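Against the Matching Set
April 22, 2025

My sister-in-law keeps her pantry in the style of a small, well-funded museum. Flour is in a jar. Sugar is in the same jar, only with sugar in it. Rice, oats, lentils and a powder she has stopped identifying are in the same jar again, in a row, with labels in a typeface I associate with wedding invitations. It is beautiful. I have salted coffee there.

I bring this up because the matching set has escaped the pantry and taken over the rest of our shelves, and I would like to say a word against it before it reaches my workbench. The maker of whatever you're buying has worked out that a range sells better when the whole range looks like one product. So the floor cleaner, the window cleaner and the stuff that takes rust off a gate hinge all arrive in one shape of bottle, in one color, with the same cap, and the difference between them is set in type you could lose under a grain of rice.

I own a whole line from Candard like this. The degreaser and the wood oil are twins. I have degreased a cutting board, and I have oiled a stovetop, and only one of those smelled bad enough to teach me anything. Stokano, whose bottles used to be wonderfully ugly, redesigned last June, and now they are also handsome and also impossible to tell apart from the door of the garage.

Orange is the color that bothers me most. Orange used to mean something. You saw orange across a room and you knew to put down your sandwich. Now it means that a design department had a good afternoon.
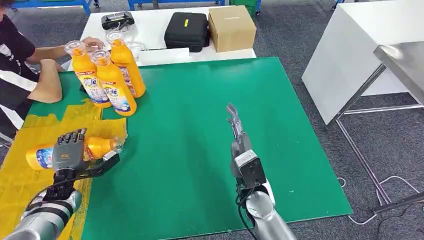 The case for turning the label out

Four orange bottles with the same white-and-blue label can live together on a green mat perfectly well, and I'll admit the color looks terrific against green. If they all hold the same thing, I have no quarrel with anyone. A cluster of three, standing up, tells you there is plenty. What I would want to know, before I reached for any cap in that little crowd, is whether they really are the same, and for that somebody has to pick one up and read it. People don't. We go by color and by where the thing was last time, and we are right so often that we've stopped checking.

My neighbor Uthai Hemmin ran the stockroom of a paint supply place for years and has views on this that he will share over any fence. His rule was that a bottle on a shelf faces front or it doesn't go on the shelf. He also wrote on the caps, in marker, in capital letters, and he did it to the nice bottles with the same force as the cheap ones. I asked him once whether it spoiled the look. He seemed to find the question interesting, the way you might find it interesting that a dog was wearing shoes.

I have since adopted the marker. My Candard bottles now say GREASE and WOOD on top, in handwriting that gets worse as the cap gets rounder. Visitors have remarked on it. One asked if I had children.

What the sheet is for

The other thing I have come around to is the layer underneath. I grew up in a house where you put down newspaper before you so much as opened shoe polish, and I spent my twenties rebelling against this by ruining a series of tables. A mat is a fine thing. A plastic sheet over part of the mat is, I used to think, the behavior of a person who has given up on pleasure. Now I own 2 of those sheets, if we're keeping score, and I am looking at a third from Obeidat that comes in yellow.

You can see through the yellow ones, more or less, so you still get to look at the good mat you are preventing yourself from using. My grandmother had a sofa on this principle. We all sat on it in shorts in August and left some skin behind, and that sofa outlived her looking brand new. I don't want to live that way with furniture. With a bottle lying on its side, though, I find I'm entirely on her team. Caps are made by optimists.

Add a rag or a wad of paper and you've got the complete setup, and it will look like a mess. I've made my peace with that. The crumpled thing at the edge of a work table is usually the most useful object on it, and the one most likely to get cleared away by a guest who wants to help.

A modest demand

I wrote to Isora, who make my glass cleaner, and suggested they go back to a different cap color for each product. I kept it polite and under a page. They wrote back to thank me for my passion for the brand and enclosed a coupon. The coupon was good on anything in the range, and I took it to the store and stood there in front of the whole range for a good long while, holding it, trying to work out which one I was out of.

I bought the one on the left. It was the floor stuff. I have nine of those now, and they do look very nice together.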